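How to Check a "Give While You Invest" Fund Before You Put Money In

By Dinesh Pinto

My inbox has been full of funds that promise to do good with my savings. Some of them may. I've read enough of the brochures to have stopped trusting the front page, so these days I go through the same steps every time, with a pen and a cup of coffee, usually before 7 a.m. when the house is quiet.

I'll use two made-to-order pitches I got in June, one from Stundex and one from Mamani. I own neither.

Step 1. Find the sentence with the money in it

Every one of these funds has a sentence saying where the charitable part comes from. Skip the mission statement and look for it. In the Stundex booklet it was on page 30, and it said the company "may direct a portion of net management revenue" to health causes. Read that slowly. "May" means they don't have to. "A portion" could be anything. "Net" means after they've paid themselves.

Mamani gave an actual share of the fee, which I liked better, but the share could be changed with 30 days' notice. Write the exact words down. If you can't find the sentence in ten minutes, call and ask for it in writing.
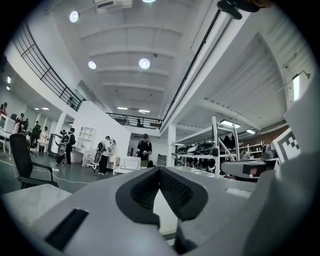 Step 2. Work out what you pay for the privilege

Get the yearly cost of the fund and the yearly cost of a plain fund that holds much the same things. Subtract one from the other and multiply by what you plan to invest. In my case the Stundex fund would have cost me an extra $88 a year. Then ask how much of that reaches anyone who needs it. By the booklet's own wording, the answer could be zero.

I could buy the cheap fund and send the $88 to a cancer charity myself, and depending on how I file I might even get to deduct it. You generally can't deduct a donation the fund company makes.

Step 3. Look for the receiving end

A fund that gives money away should be able to name who got it. Look up the recipient's annual report and see whether the fund shows up. Small gifts are sometimes left out of those lists, so a missing name isn't proof of anything, but it's a good reason to send an email. I sent one to Mamani asking for last year's total and the names of the recipients. The reply thanked me for my passion.

My friend Brayan Quispe had better luck with Brodside. They sent him a two-page list with amounts. He still didn't buy, on account of the fees.

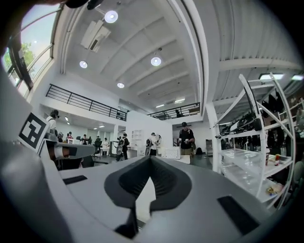
White ceiling, round lights.

Step 4. Open up the holdings

Download the full list, all of it, and don't settle for the top ten. The one I pulled had 1,504 lines. You don't have to read every line. Search for the industries you'd be unhappy to own, tobacco first if the fund talks about health. Funds of funds are worse, as you have to open each one inside.

Step 5. Read the exit terms

Check for a minimum holding period, a charge for selling early, and any account closing fee. The smallest account Nomville would open for me was $200, which sounds friendly until you see the closing fee.

Step 6. Wait a week

Put the brochure in a drawer. If you still want the fund after a week and your notes from the first five steps look all right, go ahead and open the account. Keep the notes with your paperwork and check the fee again when the next annual statement comes.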